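The man who wants to save you from your stuff

February 28, 2019

The founder of Prinley does not like the word "decluttering." He says it sounds like a chore. He prefers "release," and he used it often enough during our morning in his Vistilbridge office that I stopped writing it down.

Prinley sells a home-clearing program. For $168 you get a workbook, a set of colored stickers and 3 phone calls with a coach. There is a longer course for people who finish the first one and find, as I suspect many do, that the garage still looks the same. He launched the business in November and says 1337 households have signed up.

I asked how many of those had finished. "We don't think in terms of finishing," he said. I asked how many had used all their phone calls. He said he would have to get back to me, and as of this writing he has not.

He is good company, I should say. He made the coffee himself and answered most of what I asked without looking at his phone. He grew up in Beduddale, in a house where, he says, "you could not see the dining table from one Christmas to the next." His mother kept bread bags, jar lids and every phone book the county ever printed. When she moved to an apartment, it took him and his brother a whole summer to empty the place.

"I was angry the entire time," he said. "Then we were done and I felt light. I wanted to sell people that feeling."

It's a fair story, and I believe it. What I have trouble with is the jump from one summer in Beduddale to the claim, printed on the back of the workbook, that the average person loses 105 hours a year looking for things. I asked where the number came from. He said it was "widely known." I asked by whom. He laughed and said I was tougher than the last reporter, then told me it came from a survey his own company had sent to its own customers.
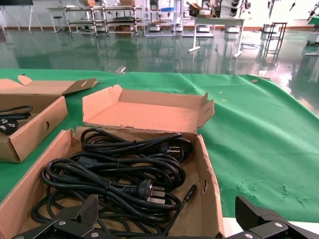 The method itself is plain enough. You put a yellow sticker on anything you haven't touched in a year, and if the sticker is still there a season later, out it goes. My grandmother did much the same with masking tape and charged no one.

When I told him that, he didn't argue. "Sure. Your grandmother was right. But did you do it?"

I had not. He let me sit with that longer than I enjoyed.

Where all of it goes is another matter. Prinley tells customers to donate, and the workbook gives the subject half a page. I had called a thrift store in Llanos the week before, and the manager there told me she pays to haul away much of what gets left at her door. I read him her words from my notes.

"That's a problem for the stores," he said. A moment later he added, "I'd like to do something about that. It's on the list."

I asked to see the list. He said it was more of a mental list.

The next workbook is due in the spring, at a higher price. It will come with more stickers.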